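Breakfast task, station 2: what order are you recording in?
Hornen Robotics Club forum > Student projects > Manipulation

tamer_d
We have until the end of May to get the breakfast task working and I want to settle the order before Tuesday. Right now half the demos do toast first and half do the plate first. The count is 3296 demos total, but if we split them by order neither half is great.

s_gunnlaugsson
Toast first. The slices stick up out of the toaster so the grasp is easy, and the policy gets a clean start.

sandamali
Disagree. Of the 160 I threw out last week most were toast grasps. People come in too steep and the fingers close on the crust. I would start with the jar.

tamer_d
Jar is glass though. The fingers slip on the lid if you come in from the side.

sandamali
Then come in from the top and slow down. My layout for station 2, toaster on the left, plate in the middle, jar in front, shaker to the right of the plate:
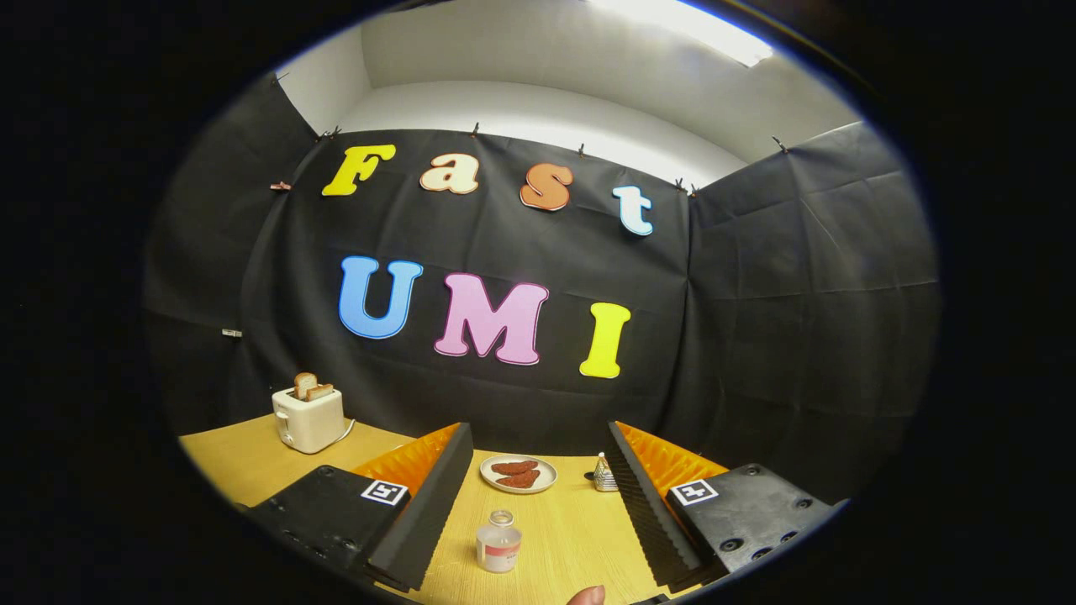

Re: layout and backdrop

bjarke_b
Layout is fine by me. Can we please keep the shaker where it is from now on? In the Ludthorpe set it moved every session and the replay was useless for checking anything.

s_gunnlaugsson
I thought moving things was the point. If the shaker is always in one spot the policy learns the spot.

bjarke_b
Move it on purpose and write it down, sure. Moving it by accident is what I'm against.

throstur
The letters on the backdrop should stay up. When I took them down at station 1 the tracking got worse on plain black cloth. Put them back, lost fewer demos. I didn't test it properly.

tamer_d
Could also have been the lights, you changed both the same day.

throstur
Could be. I'd still leave them.

tamer_d
OK. Plate first, then toast, jar last. Shaker position goes in the log at the start of each session. Sandamali, does that work?

sandamali
I still think jar first but I'll record it your way. Send me the new log sheet.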